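Household Textiles: Course Handout 6
Woven table linen - structure, finishing and aftercare
Revised 6 August 2022

The handout covers flat and textured cloths intended for dining and kitchen tables. Knitted and coated cloths are dealt with in Handout 7. Students should have read the notes on yarn count before the session.

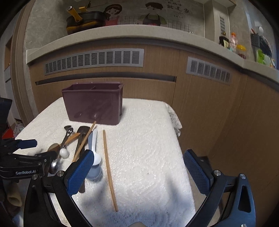 1. Terms

Warp: the lengthwise yarns, held under tension on the loom.
Weft: the crosswise yarns, inserted between the raised and lowered warp.
Selvedge: the self-finished edge running parallel to the warp.
Float: a length of yarn passing over two or more yarns of the other set before it is bound in.
Sett: the closeness of the warp, given as ends per centimetre.
Loomstate: cloth as it leaves the loom, before any washing or finishing.

Sett and weft density are always quoted in that order. A cloth given as 26 by 14 has 26 ends and 14 picks per centimetre. A large difference between the two figures usually produces a visible rib.

2. Sources of surface texture

Texture in table linen comes from the weave, the yarn or the finish, and often from more than one of them at once. It is worth separating them when examining a sample, as they behave differently in the wash.

2.1 Weave
Plain weave gives the flattest surface and the greatest number of binding points. Huckaback has short floats of warp on one face and weft on the other, grouped in small blocks. Honeycomb has floats of graduated length, which pull the cloth into ridges and hollows once tension is released. Loomstate honeycomb looks almost flat, and the cells appear only after the first wet treatment. Allow for this when calculating the finished width.

2.2 Yarn
Slub yarns vary in thickness along their length and give an irregular, streaked surface. Highly twisted yarns contract on wetting and produce a crêpe effect. Both can be used in an otherwise plain construction.

2.3 Finish
Embossing is done with heated, engraved rollers. On untreated cotton the pattern is temporary. On polyester, or on resin-treated cotton, it survives repeated washing, though sharpness is lost at the fold lines first.

3. Fibre choice

Linen is strong when wet and takes a high polish under the iron. It creases badly and will crack along a fold pressed repeatedly in the same place. Cotton is cheaper, softer and easier to bleach evenly. Polyester and cotton blends dry quickly and hold their shape, but they retain oily stains more firmly than either natural fibre does alone.

For white cloths, the optical brightener matters as much as the base fibre. Two cloths of equal bleach quality can look different under daylight and match under a warm lamp. Compare whites by a window and again under artificial light, and record both results.

4. Shrinkage

Shrinkage is expressed as a percentage of the original dimension and measured separately in each direction. Warp shrinkage is normally the greater, as the warp has been stretched during weaving.

Worked case: a marked length of 100 cm in the warp direction measures 96 cm after washing and flat drying. Warp shrinkage is 4 per cent. If the hemmed cloth must finish at 144 cm, the length before washing should be 144 divided by 0.96, or 150 cm. Hem allowance is added to the loomstate figure.

Leave the test piece to condition for 48 hours before taking the final reading. Readings taken straight from the line are not accepted in the coursework.

5. Hems and corners

A double-turned hem of 2 cm is adequate for most cotton cloths. Open textures need a deeper turn, otherwise the stitching falls between floats and pulls through. Mitre the corners on anything heavier than a light plain weave. Untrimmed square corners on honeycomb are bulky and will not lie flat.

6. Stain treatment

Tea, coffee and wine: rinse in cool water, then soak in an oxygen bleach solution.
Egg and milk: cold water only until the protein has been removed. Hot water sets it.
Fat and oil: work in liquid detergent before the cloth is wetted, then wash at the highest temperature the label allows.
Candle wax: chill, lift off the solid part, and press the remainder between sheets of plain paper.

Textured cloths hold crumbs and grease in the hollows. Shake them out before any wet treatment - a crumb left in a honeycomb cell will often stain when the cloth is pressed.

7. For the next session

Bring one washed and one unwashed sample of the same cloth, each at least 14 cm square. Mark the warp direction with a line of contrasting thread. Samples from the July practical may be reused if the edges have been overlocked.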